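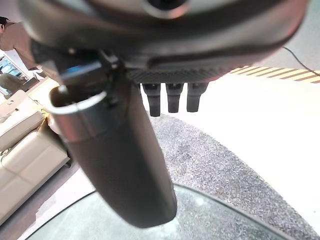 Wrist camera view: dark bottle low over the glass, grey speckled mat underneath.

Labelling height by touch
Sep 19, 2021

I said in July that I'd write up the placing work once the held-out numbers were in. They're in, and they're mostly good, with one result I didn't want. I'll go through the method first and then the numbers.

The problem is putting things down on glass. Our depth camera handles a matte bench fine. Over glass it gives you the floor, or a hole in the depth map, or a patch of noise that moves around when you move the arm. If you believe the floor reading you drive the object into the glass. If you throw the reading away you have nothing, and you fall back on going down very slowly until the force sensor complains. That works but it is tedious, and it's hard on anything with a delicate bottom edge.

People place things on glass using the rim, the reflections, and the way whatever is underneath looks slightly tinted through it. All of that is in an ordinary colour image from the wrist. In the view at the top, the speckle of the mat goes paler and a bit greenish where you see it through the glass, and the rim shows up as a thin dark line. So I wanted to know whether a small network could take the wrist image alone and say how far the bottom of the held object is from the surface under it. No depth camera, no marker on the table, no model of the object.

The hard part of that is labels. Somebody has to say what the true distance is in every training image, and with glass you can't get it from the depth camera, that being the whole complaint. I tried a few things early on. I sprayed a tabletop with chalk spray, scanned it, cleaned it off and ran again. The table had always moved a little in the cleaning. I tried measuring the table height by hand with a ruler, which is fine until you tilt the table or change the object. I also had a go at rendered images, and the network learned a lot about my renderer.

What we settled on was Nele Meinecke's suggestion, and it is simple enough that I was annoyed not to have started there. Go down slowly, the old tedious way, and record the whole descent. When the force reading jumps, you have touched. At that moment the distance is zero by definition. The arm's joint encoders tell you how far the wrist travelled between each earlier frame and the touch, so every earlier frame gets its label by subtraction. One slow descent gives you a full run of labelled images, from well above the surface down to contact, and no one has to measure anything.

We call the recorder Kurkness, after the folder it first lived in. It is a short script that writes images, joint angles and force to disk with one clock, and then a second script that walks backward from the touch and fills in the heights. The network that learns from it is Rothe. Both names are old and mean nothing.

A few details that took longer than they should have.

Finding the touch. A plain threshold on force fires late, and it fires later with a soft object than with a hard one. We ended up fitting two straight lines to the force trace, one flat and one rising, and taking the point where they meet. For hard objects the difference from the threshold is tiny. For a squashy one it matters quite a lot, and the error goes straight into every label in the descent.

Tilt. If the object comes down at an angle, the lowest point touches first, and that is the point the label refers to. I think this is the right definition, because it's the distance you care about if you don't want to hit anything. It does mean that two images that look nearly the same can carry different heights when the tilt is different. The network copes as long as it has seen enough tilt in training. In the first round it hadn't, as I'd been bringing everything down neatly upright out of habit.

Clock offset. The images reached the logger later than the joint angles, by a steady amount. At low speed that is a small height error, but it's always in the same direction, so averaging doesn't help. We measured it once by tapping the wrist and lining up the shake in the picture with the shake in the encoders. I'd suggest doing this on day one. We did it after most of the first batch was recorded and had to relabel the lot, which at least was only a matter of rerunning the second script.

Only vertical motion. All the descents are straight down. I tried curved approaches as well and the labels get murky, because the spot under the object at the start is not the spot you finally touch, and on a surface with an edge you may have started out over the floor. I dropped those.

Now the numbers. The final set has 786 descents that passed the checks. The main checks are that the two-line fit is clean and that the arm wasn't stopped partway. Of those, 197 were held out for testing and never looked at until the settings were frozen. The objects and surfaces are mixed, with 18 different objects in all. Bottles and cups are the bulk of it, plus a few boxes and some odd items from the kitchen drawer.

On the held-out descents the median height error over glass came to 9 mm when averaged over the entire descent. That sounds poor, and over the upper part of the descent it is poor. It doesn't matter much up there. What you want is for the estimate to tighten as you get close, and it does. In the last stretch before contact the error drops to a small fraction of that, small enough that the arm can come down at normal speed and slow only at the end. The force sensor still has the last word. I wouldn't take it out.

Over opaque surfaces Rothe is worse than the depth camera, as you'd expect. If you have a matte bench and a working depth camera, use the depth camera.

I also ran it against a version trained on images with the held object masked out, to see how much of the estimate comes from the object and how much from the surface. Masking hurt more than I guessed it would. The network seems to lean on the relation between the bottom edge of the object and its reflection or shadow, where there is one. Mask out the table instead and it falls apart completely, which was reassuring.

The result I didn't want is about backgrounds. If all the training descents over glass are above one floor covering, the network partly learns the floor covering. Swap the mat for something plain and the error goes up sharply, and worse, it goes up with no sign of trouble in the output. It just says a wrong number in a steady voice. Our spread estimate, which comes from running several copies and comparing them, hardly budged. All the copies had learned the same shortcut. Adding descents over other floors fixes most of it, but you have to know to add them, and I don't have a good test that would tell a new user when they've got enough.

A bright floor is its own problem. Where the white washes out near the rim, there is very little left in the image to say that there's glass there at all. Dropping the exposure helps the floor and then loses the detail on dark objects, and plenty of bottles are dark. I fixed the exposure at a compromise and left it. Bracketing two exposures per step would be better, and I might try it when I next have the arm for a decent run of days.

Trellgate asked whether this would carry over to their gripper. I believe the method will and the weights won't. The network has our camera position and our lens baked into it, including the bend near the borders, which I left in and did not correct. Correcting it made no difference on the test set and added a step that could go wrong. With a new camera mount you would record new descents. The arm can do that on its own for the most part, though someone should be within reach of the stop button.

Zurance, the planner we use for the rest of the motion, now takes the height estimate as one more input and picks the descent speed from it. That part was an afternoon's work and has been the least trouble of anything here.

Still on my list: wet glass, patterned glass, and glass with things already sitting on it. The last is what people want at home and I have almost no data for it. Nele wants to try mirrors. I've asked her to wait until the exposure question is sorted, and she has agreed to wait a bit.

The two scripts will go up once I've cleaned out the hard-coded paths. If you want them sooner, email me and put up with the paths.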